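Prestance balance kit for bipeds: 3 out of 5

Reviewed by Danica Ivanov, 3 January 2019

Had this since September. Short version: good when it works, failed on us in a way I didn't like.

What you get: sensor unit, control box, a lot of cable, a remote stop button. Manual is 63 pages and mostly about mounting. Fitting took an afternoon. The legs settled well after that, less swaying at the knees, no hunting about when standing still. Was ready to give it five stars.

Then fault 3721. Robot standing, nothing happening, me typing. Both knees let go at once. No beep, no slow sit-down, just gone. The overhead line took the weight so no damage, but the left gripper swung out and caught my sleeve. An inch over and it's my wrist.

Pressed the remote stop. Nothing. Pressed it again. Had to go for the switch at the wall. That's the bit that worries me, far more than the fall.

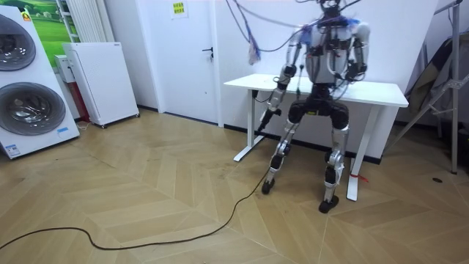
Rang support at Lakholm, who sell it over here. Twenty minutes on hold, then a helpful chap who knew the code straight away. Low voltage on the control box, he said, and when the box drops out the remote goes with it. So the stop button runs off the same supply as the thing it's meant to stop. Daft. It isn't in the manual either, I went back and looked.

Their fix is a seperate power lead for the remote, £20, which should be in the box. Fitted it, pulled the main supply on purpose, remote stayed alive. Up to 207 stand-and-hold runs since then and the fault came back once. Stop worked that time.

Cables still a pain. Plugs don't lock, and one by the shoulder works loose if the arm moves alot. Zip ties help. The Astach kit has screw-down plugs and costs less, but it's slower to react and we never got the knees quiet with it.

Would I buy again? Probably, with the extra lead in the same order. Don't run it without one. Keep the weight on a line from above, stand well clear of the arms, and know where your wall switch is before you power up.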